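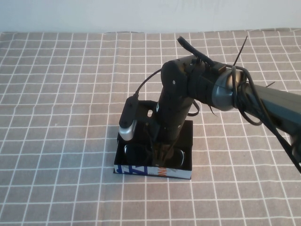 Harngate lab opens its doors for handling demonstration

Visitors to the Naston automation lab in Harngate got a close look at box handling in November, when the group ran its arms in public for the first time since moving from Flotenau.

The main station used a single black arm with a gripper and a small wrist-mounted camera, working over a gray cloth printed with a white grid. The task was picking from a low-walled open box, with the fingers lowered to straddle the item inside. Glossy dark items are a standard part of the test set -- reflections make them harder to locate from camera data.

Staff logged 542 attempts over the afternoon, of which nearly 100 were started by visitors from a push button at the barrier. Results will be added to the lab's handling log.

"The box walls are the main constraint," said Juraj Doležal, who leads the handling work. "They limit the angles the fingers can approach from."

A second session covered Chala, the lab's scheduling software. Védís Hviid, its lead developer, showed how failed attempts are queued for review and answered questions on cycle times and cable wear.

Attendance was 270, including 71 students from local technical programs. The next open afternoon is planned for spring, starting at 1 p.m. Registration will be handled through the front office.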